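The Hat Stays

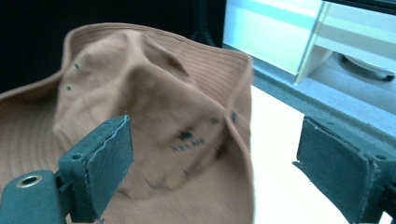
The hat in question, crumpled as ever.

I have been told, more than once and by people I otherwise trust, that a grown adult should own a better hat than this one. I do own better hats. They live on the top shelf of the hall closet, holding their shape and waiting for a garden party. The one I wear is a cotton bucket hat somewhere between rust and tan, depending on how kind you're feeling.

I bought it on vacation in Plellmont, at a stand that also sold phone chargers and honey. I had left home without a hat, as I do every August, and my scalp was starting to make its feelings known. The man wanted 30 for it. I said that seemed like a lot for a bucket. He shrugged, looked at the sun, and waited. I paid 30.

It has some dark lettering stitched on the front, with a little emblem over it that I have never been able to identify. My sister says bird. I say ink blot. Neither of us has looked it up, and at this point I think it would spoil things.

What I will defend is the brim. Row after row of stitching, all the way around, close together, like somebody was being paid by the yard of thread. The crown gave up years ago and folds wherever it wants, but that brim still has opinions. There are little metal eyelets in the side too, for ventilation. I can't say I've ever felt a breeze come through them, but I like that someone made the effort.

Since then it has been sat on, packed under hiking boots, and left for three days in a bus station café in Prenaditz, where they kept it behind the counter next to the lost umbrellas. The woman who gave it back held it by two fingers.

This week was supposed to be the big closet clear-out. I made a keep pile and a donate pile and was very stern with myself. Two scarves went, and a belt from a more optimistic decade. The hat spent roughly an hour in the donate pile, and then I needed to go out for milk and it was sunny.

I still have to deal with the gloves. There are a lot of left ones.

Posted 12 June 2018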